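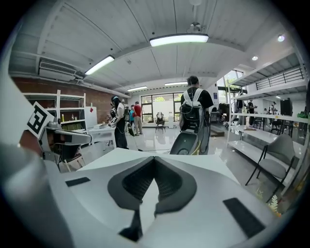
*The workroom.*

## Sleiman anti-fatigue mat, long version

2018-10-20

I bought this mat in February for 113 dollars from Zornura and have stood on it most working days. It replaced a Daver mat that had gone flat in the middle and begun to curl at two corners. My work is mostly cutting and packing, so I am on my feet at one counter for long stretches on a concrete floor.

The Sleiman came rolled up in a tall carton. The instructions say to let it lie flat for a day before use. Mine took 4 days, and the end that had been on the inside of the roll needed a couple of boxes of paper on top of it overnight. There was a rubber smell for the first week. I left a window open and it went away.

**Comfort.** It is firmer than the Daver, and for the first few days I thought it was too firm. After that I stopped noticing it. My heels used to hurt by the middle of the afternoon and now they usually don't, although a bad pair of shoes will still undo most of the benefit. If you like a soft mat that you sink into, try this one in person before you order.

**Edges.** All four sides are beveled. A loaded cart will go over them if you take it straight on. At an angle the front wheel catches and pushes the mat along the floor — I have learned to back up and try again.

**Grip.** Good on clean concrete. Once dust gets under it, it starts to creep toward the wall. Lifting it and sweeping underneath fixes this, but the long version is heavy and awkward to lift alone.

**Cleaning.** The top has a shallow ribbed pattern that holds thread ends and paper scraps. A stiff broom gets most of it. Mopping works with plain water and a little dish soap. I spilled glue on it in the summer and there is still a shiny patch.

**Wear.** The spot where I stand is smoother than the rest, and the color has dulled. I can't feel any dip there yet. The Daver had a clear one at the same age.

I also looked at the Fimar, which comes in square tiles that lock together. It costs more for the same area, but you can replace one tile when it wears out, and you could fit it around a corner. For an L-shaped counter I would probably go that way.

The order code for the long Sleiman is 2524. The short one is 1176, and the two are easy to mix up on the Zornura page because both listings use the same title. Check the code before you pay. Return shipping on a mat is not cheap.

Four stars out of five. I took one off for the cart problem and the slow flattening.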